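Plolis Opens Collection of Bakery Handling Examples for Robot Learning

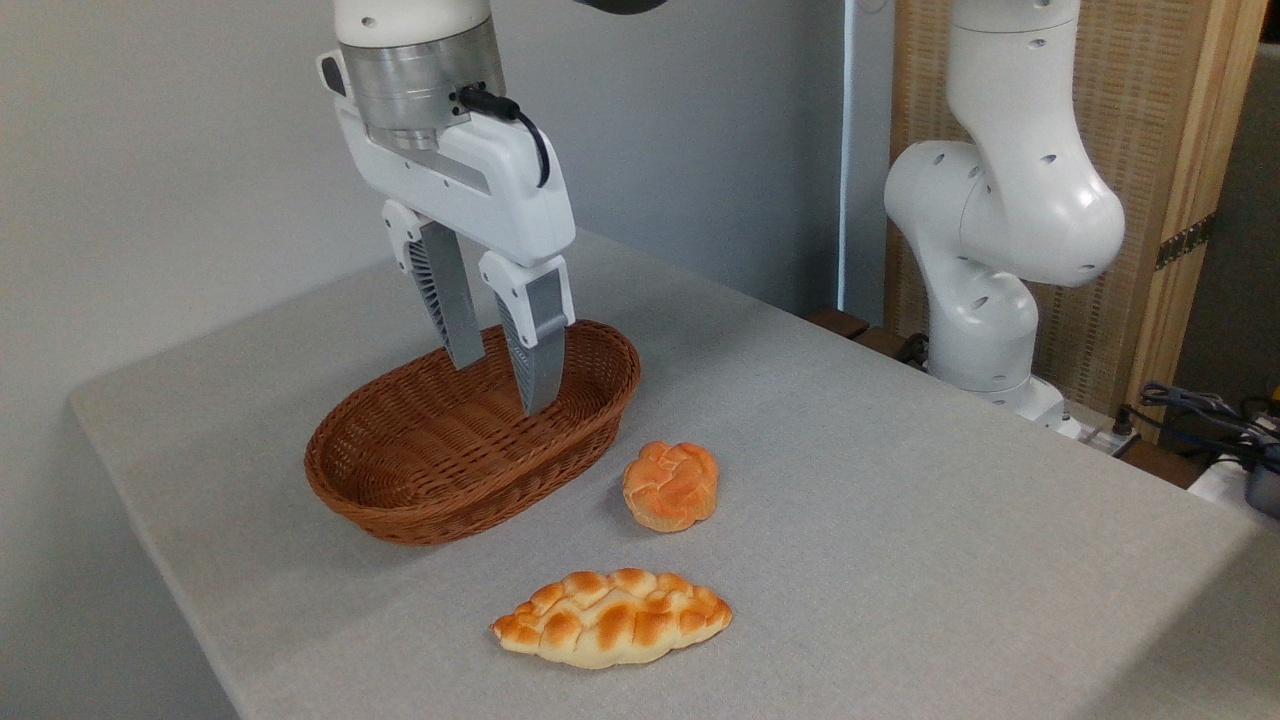 A gripper over the basket at the Plolis workspace, with a roll and a braided loaf on the table.

BRUKASOW, November – Plolis has begun recording examples of robot arms handling bread and rolls, the company announced. The recordings will be used to train Sitovent, its learning system for packing and sorting food items.

Operators guide an arm by hand controls through short tasks, such as moving a loaf from the table into a basket or taking it out again. Each attempt is saved with the camera views and the arm's joint positions. Failed attempts are kept and labeled as failed.

The first set covers 74 tasks and 30 kinds of baked goods. Items are moved to new starting spots between attempts so that the system does not learn a single layout. No attempt runs longer than 20 seconds.

Takács, a bakery equipment supplier, is paying for part of the work and will test the trained system on its own packing line. Plolis will add soft pastries and sliced bread to the collection next.

A sample of 347 recordings is available to research groups on request. Requests should be sent to the Plolis press office in Brukasow.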